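Tullcombe woman's post on splitting rent by income draws thousands of replies

A post by a Tullcombe woman about how she and her boyfriend divide their bills has set off a long argument online, with 3198 replies by the end of August.

Marjan Rostami wrote that she pays 62 percent of the rent and utilities on the apartment the couple share because she earns more than he does. She said they worked out the split before they moved in together and go over it again whenever one of them gets a raise or changes jobs.

"I don't feel used and he doesn't feel kept," she wrote. "We looked at two paychecks and did the math. Groceries we take turns on."

Many of the people who answered said the plan was fair. Several wrote that an even split had left one partner with almost nothing after rent while the other put money away each month. One woman said she had gone into debt trying to match a boyfriend who made twice her salary.

Others did not agree. A number of men and women told Rostami that a man should cover the rent no matter what he makes, and a few said they would end a relationship over it. Another group said unmarried couples should split everything down the middle and keep the rest of their money apart. 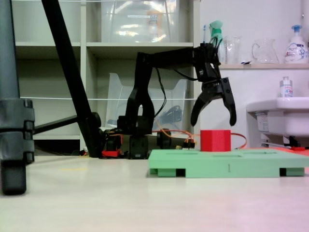 The argument picked up again when Rostami added that her boyfriend had asked to pay more this spring and that she turned him down. She said he is paying off a car loan and sends $400 a month to his mother.

That detail divided readers further. Some praised him for helping his family. Others asked whether Rostami was in effect paying for it herself, a point she answered only once. "It's his money after the bills are paid," she wrote. "I buy concert tickets with mine."

Siiri Kalniņš, who runs a budgeting workshop for couples in Bakden, shared the post with her own followers and said the size of the split matters less than whether both people know the numbers. She said couples often come to her after 4 or more years together without ever having seen each other's pay stubs.

Kalniņš suggests that couples write down rent, utilities, food and debt payments on one sheet and talk about it before signing a lease. She also advises them to settle what happens if one person loses a job.

Rostami has since closed replies on the post. In a last update she said she and her boyfriend had renewed their lease and that the split would stay the same for now.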